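Jotberg Stone Care Kit 702

For marble countertops, window sills and small tables. The kit has one bottle of Pesix cleaner (700 ml), one bottle of sealer (229 ml) and two soft cloths.

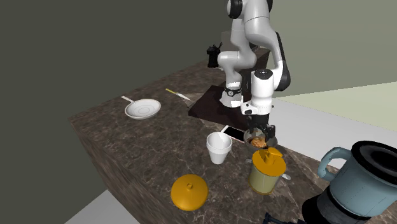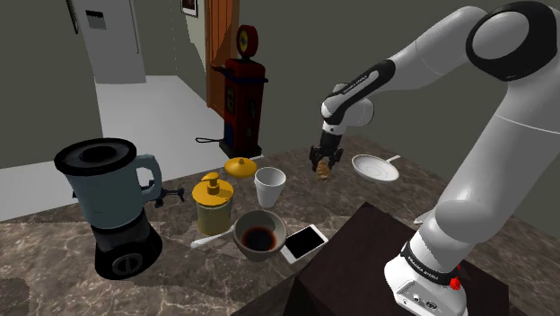
Marble countertop, two views.

Please shake the sealer well before use. Put a small quantity on the cloth, never directly on the stone, and wipe in one direction. Wait 20 minutes, then polish with the second cloth. Lemon juice and vinegar leave dull marks on marble, and the sealer gives only limited help against them.

Not suitable for wood or for painted surfaces. Keep away from children.

The refill bottle of sealer is sold separately, order number 283. We send on Wednesday from our Serbridge store.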